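Workshop notebook, Plurnance
Saturday, October 18, 2025

Up too early, writing this before the building heat kicks on. Fingerless gloves.

Second run of the pricing exercise for owner-operators. Thirteen signed up, 12 came, and the one who didn't was the one who had emailed to ask if we could start earlier. I've moved him to the February list, where he can be early for something else.

Format as last time. Everybody brings one real quote they lost and one they won and wish they hadn't. We take the names off, shuffle them, and the tables price the jobs cold. Amber Kettle ran the clock and the whiteboard. I walked around looking supportive.

Things to keep:

The cold pricing still works. The cleaning contract from Bainbridge came back from three tables at three prices, the lowest of them well under what it costs to do the work. The person who had brought it in sat very still. At the break she told me the lowest was the price she'd won it at.

The "what did you leave out" sheet. Travel time was missing from nearly every quote again. So was the owner's own pay, which people tend to treat as a sort of weather.

Things to drop:

My opening talk on the habits of people who do well. I cut it to ten minutes and it was still nine too long. Amber says she has heard the Clovberg story enough times to bill for it. Fair. The slide about persistence goes too — the man at table two has been chasing the same unpaid invoice for over a year and doesn't need it explained.

The role play. Last time they asked for more of it, this time they looked at the floor. I think it depends on who goes first. If we keep it, I go first and lose.

Numbers for the file: room hire, coffee and printing came to $123 over what we budgeted. Most of that is printing. I ran the workshop on pricing and did not get a price for the printing. Amber has written this on the whiteboard and will not let me wipe it off.

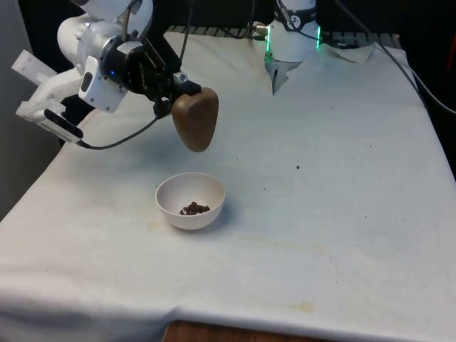
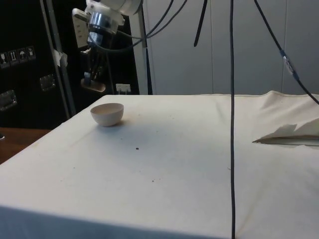 Follow-up calls. I promised everyone one call, fifteen minutes, one question: have you sent out a quote at the new price yet? No coaching on the call. Last round I coached, and the calls ran to an hour and I learned a lot about somebody's brother-in-law.

Sterness want us to do a version for their suppliers. Tempted. The snag is that their suppliers would be learning to charge Sterness more, and I'm not sure anyone over there has thought it through. Amber thinks we should say so before we send a proposal. I think so too, but I'd like to have lunch with them first.

To do:
Redo the cost sheet with travel at the top, in bigger type.
Get two printing quotes.
Ask table four for my good marker back.
Send Amber the call list, split down the middle, and don't keep all the easy ones.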